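Wood finishing

Wood finishing is the craft of treating a wooden surface so that it resists wear and moisture and shows its grain to best effect. It is the last step in most woodworking, and one of the most rewarding: a dull, dusty board can turn rich and glowing with a single coat!

Preparation

Good finishing starts with sanding. Many woodworkers begin with a coarse grit and end at around 200, always moving along the grain – scratches that run across it show up badly once stain or varnish goes on. Dust is then wiped away with a soft cloth.

Types of finish

Oils soak into the wood and leave a soft, natural look. Wax gives a gentle sheen but wears quickly. Shellac, made from the resin of the lac insect, is dissolved in alcohol and can be built up in many very thin layers, a technique known as French polishing. Varnish forms a tough film on the surface and is a favorite for chairs, tables and railings.

Color and grain

A clear finish does wonderful things to color. Pale woods often warm toward honey or amber, and fine grain lines that were hard to see in the raw board suddenly stand out. End grain drinks in far more finish than the face and usually turns darker, so some makers seal it first.
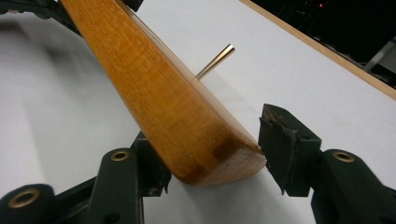
Varnished wood with fine grain; the cut end is paler.

Aging

Many oil-based varnishes yellow slowly over the years, and sunlight changes the wood underneath as well. Cherry darkens, while walnut tends to grow lighter.

See also
French polish
Wood stain
Lacquer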